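# Fasomen play fruit: bagging and basket notes

Reading time: 2 minutes

This card covers the toy fruit kept for sorting and packing. The fruit is soft and light: peaches, mostly, with a few in plain yellow or orange. Vesela Zupan keeps the list; tell her if a piece goes missing.

## Bags

Clear zip-top bags, printed, with a pink or a blue zipper. We bought a box of 100 from Farkomby.

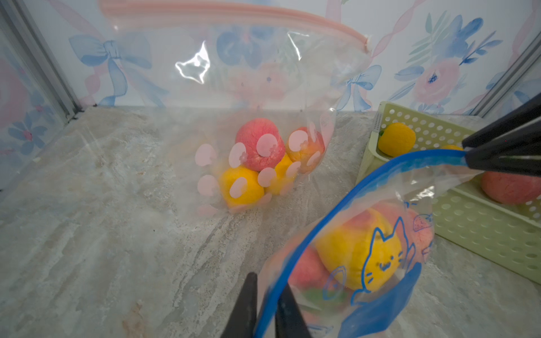
Don't overfill them. Press the air out before closing and run a thumb along the zip twice. Split bags go in the recycling.

## Basket

Light green, with holes in the sides. Wipe it with a damp cloth. Peaches with a leaf are easily torn, so lift them from underneath.

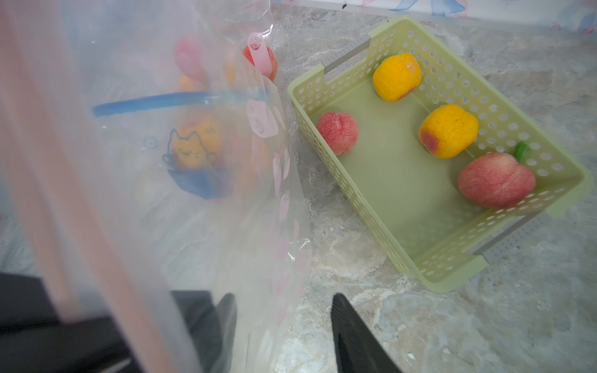

*Peaches in the green basket, cat-print bag alongside.*

## Putting away

Bagged fruit goes on the top shelf. Keep loose zips with the spare bags. 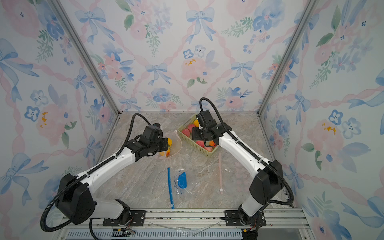

*Basket filled with peaches and orange fruit, flat bag in front.*

## To do

- Replace crumbling pieces (Ilir)
- Order more blue-zip bags

Contact: Vesela Zupan, Fasomen | Back to top

This site uses cookies. Accept / Settings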